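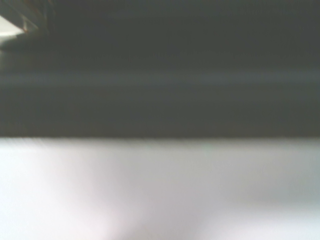 How long do you have to let a sourdough starter sit before you can bake with it?

Two weeks is what I'd plan on, feeding it once a day, and you'll know it's ready when it doubles in size between feedings for three days in a row.

I get asked that more than anything else on this site, so it goes first. The rest of this page is how I make one from scratch, in a normal kitchen, with normal flour. I've done it five times now (once because I moved to Dalen and left the jar in the old fridge, which still hurts) and the method has settled down into something pretty simple.

What you need

A glass jar that holds at least three cups. A bag of whole wheat flour and a bag of plain white flour, unbleached if the store has it. Water from the tap, unless yours smells strongly of chlorine, in which case leave a pitcher of it out on the counter overnight. A kitchen scale. A rubber band. A spoon you don't mind washing a lot!

You can do all of this with cups and spoons, and my friend Ronja Ljungberg does, but I kept getting starters that were soup one day and paste the next. A cheap scale fixed that for me.

Day 1

Put 70 grams of whole wheat flour and 70 grams of lukewarm water in the jar. Stir until there are no dry bits hiding at the bottom (check the corners, they're always in there). Scrape down the sides, put the lid on loosely and slide the rubber band around the jar at the level of the mix. Set it somewhere that stays warm but not hot. Mine lives on top of the fridge.

Day 2

You may see a few bubbles or you may see nothing. Leave it alone. Go do something else.

Day 3

By now it will probably smell a bit odd, kind of like old cheese or wet socks. Keep going. Spoon out and throw away all but 70 grams of it, then stir in 35 grams of whole wheat, 35 grams of white flour and 70 grams of water. Move the rubber band to the new level.

Days 4 to 7

Same thing every day, at whatever time suits you. I feed mine at 7 in the morning while the coffee drips. Somewhere in here it's very likely to go flat. You'll get a big exciting rise on day 3 or 4 and then two or three days of a sulky gray puddle, and this is where most people email me to say they've killed it. You haven't. The early bubbles come from bacteria that die off once the mix gets more acidic, and the yeast needs a few days to catch up. Just feed it.

If there's a layer of dark liquid on top, that's hooch. Pour it off or stir it in, whichever you like. I pour it off at this stage. Fuzzy mold or pink streaks are a different story, though. Throw out the whole thing, scrub the jar and start over.

Day 8 and on

The bubbles should come back, smaller and more even, and the smell shifts to something like yogurt or green apples. Once it's doubling, you can switch to all white flour if you want a milder bread. I keep a spoonful of whole wheat in every feeding, partly because Agnes Aasen told me to when I took her class in Lornthorpe and I've never dared to stop.

To check if it's ready, look at it four to six hours after a feeding. It should be twice as high as the rubber band and domed or just starting to sink in the middle. People also like the float test, where you drop a spoonful in water, but I've had good starters sink and still make lovely bread, so I go by the rubber band.

Keeping it going

If you bake a lot, leave it out and feed it daily. If you're more of a weekend baker, keep it in the fridge and feed it once a week. I take mine out Friday night, feed it, feed it again in the morning and mix dough after lunch.

In a hot July kitchen everything speeds up, and a starter on the counter may need feeding twice a day. Use cool water then, and stick it in a corner that doesn't get the sun.

What about all that discard? After day 8 or so I save it in a second jar in the fridge and put it in pancakes, crackers and waffles. Before that it tastes awful, so out it goes.

My cracker recipe is on the next page, along with the rye version that a couple of you asked for. Read the note on oven heat first, the rye ones burn fast.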